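Furerton Pastel Table Set: plate, bowl and mug

Category: Tableware
Bought from: Kofler, at full price
In use since: January

The Furerton set is sold as one place setting: a large round plate, a light blue bowl and a mint green mug. The plate is translucent and comes in a gray shade of mauve that the catalog calls "heather." There is no choice of colors within a set. Single replacement pieces can be ordered, but only from the maker, and the bowl was out of stock both times I checked.

I compared it with two others in the same price range, the Flatport Everyday and the Badasdale Stack. All three were used for ordinary meals by the same household and washed in the same machine.

Plate

The plate is the best of the three pieces. It has a wide flat center and a rim that is slightly darker than the rest, so the edge is easy to find on a pale table. A full-size squeeze bottle of ketchup will lie on it lengthwise with half of the surface left over. It sits level, with no rocking when food is cut at the edge, and the Flatport plate does rock a little.

Knife marks show after a few weeks if you look at the surface against a window. With overhead light they are hard to find. The tint hides tomato stains reasonably well. Turmeric left overnight was another matter and took several washes to fade.

Bowl

Round, with a wide opening. It is a good size for cereal or a side of fruit and too small for a dinner portion of soup. The inside looks slightly darker than the outside. I have no complaint about how it pours – liquid leaves the rim cleanly at any point, with no drip running back down the wall.

The foot ring traps water in the dishwasher. Tilting the bowl on the rack reduces this and does not cure it. The Badasdale bowl has a gap in its foot ring for drainage, a small change that Furerton could copy.

Mug

The mug is the weak piece. The handle takes two fingers of an average adult hand, and a third has to go underneath. With hot coffee the wall gets uncomfortable to touch before the drink is cool enough to finish. For cold drinks and for children it is fine. The mint color has held up with no visible change.

Washing

I kept a tally on the inside of the cupboard door. The set has been through 40 dishwasher cycles, always on the top rack, on the normal program with tablet detergent. Results: no warping, no cracks, slight dulling on the underside of the plate. The bowl and mug look the same as they did on arrival. The Flatport plate had gone cloudy well before that point.

Heat

The leaflet allows 3 minutes in a microwave and excludes ovens of every kind, toaster ovens included. I followed the microwave limit and had no trouble. I did not test the oven warning. Anyone who keeps a toaster oven on the same surface where they set out plates should leave some clearance on the door side.

Storage

Nothing in the set nests. The bowl sits on the plate with room to spare, and the mug sits in the bowl, but the result is top-heavy and takes up a full shelf height. For a small cupboard the Badasdale is the better purchase.

Use with play food

The set also gets used for sorting games and pretend meals, with toy strawberries, toy bananas and so on. It works well for this. The three colors are pale but different enough to be named separately, and on a white tabletop each piece can still be picked out. Light-colored food is less distinct: a pale yellow banana next to the blue bowl reads clearly, while on a white table by itself it tends to fade. Red items are the easiest to see.

Score

61 out of 100. The plate alone would score higher. Points were lost for the mug handle, the foot ring on the bowl and the storage height. The Flatport Everyday scored lower on wear, and the Badasdale Stack slightly higher overall, mostly on storage.

I would buy the plate again as a single piece. I would not buy the full set for adult use unless the mug were changed.

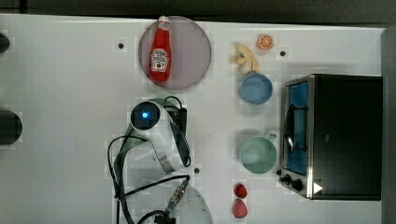
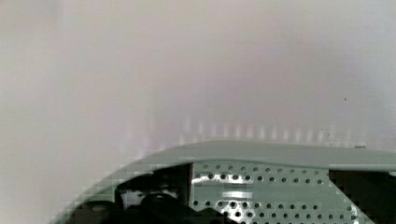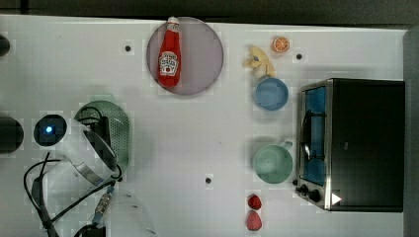
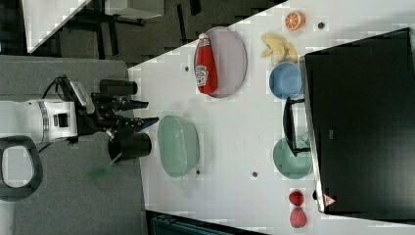 First picture: plate with ketchup bottle, blue bowl, mint green mug and toy strawberries.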